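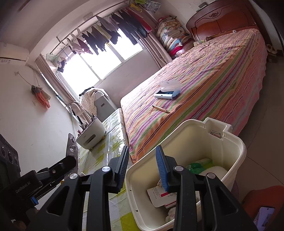 I spent most of the winter break rewriting the part of Yook that decides how wide the fingers are, and I want to get it down in writing while I still remember why I made the choices I made. (If you've read this blog for a while, you know how well my memory does with that sort of thing.)

For anyone new, Yook is my little gripper-state tracker. It takes video from a hand-held two-finger gripper and puts out an opening width for every frame, which then goes to Jornum, the planner, as part of a demonstration. The old version looked for the finger pads by color and measured the gap between them. Blue pads, black linkages, what could be easier? I was terribly proud of it back in November.

Then I ran it on bedroom and kitchen footage and it fell to pieces. Homes are full of blue! There's blue in the striped sheets, blue in the laundry, blue on the toys. As soon as a pad touched anything close to its own shade, the mask bled out into it and the width jumped all over the place. I tried tightening the thresholds for two evenings and only managed to lose the pads whenever the window was bright behind them, so out that went.

What I do now is look at the joints first. The pivot caps move along a fixed path as the gripper opens and closes, so if I can find them I already have a decent guess at the angle of each linkage, and the pad search only has to cover a small patch near where the tip should be. I fit both sides together with one shared opening value, which means a bad detection on the left gets pulled back into line by the right. It took me an embarrassingly long time to see that I should be doing that.

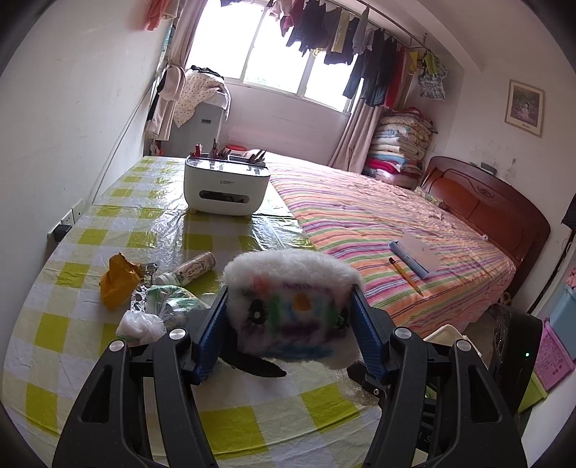

Pads on a plush object, with a blue streak along its lower edge to keep the color mask busy.

Soft things are still my headache. With a stiff box the width stops changing and you can call that a grasp, but plush squashes, and the width can keep creeping down well after contact. My old rule wanted 6 steady frames and on soft toys it would fire late or never. I've swapped it for one that looks at how quickly the closing slows down, and tested it on 300 short clips from the Illden set. I'm much happier with it, though I still want to go through the misses by hand before I say anything stronger than that.

Next on my list is timestamps. Herkgate, my logging tool, stamps frames when they're written to disk instead of when they're captured, and I have a nasty feeling that's been smearing my contact labels all along. I'll put the new joint fitting code up once I've cleaned out the commented-out bits, of which there are a great many.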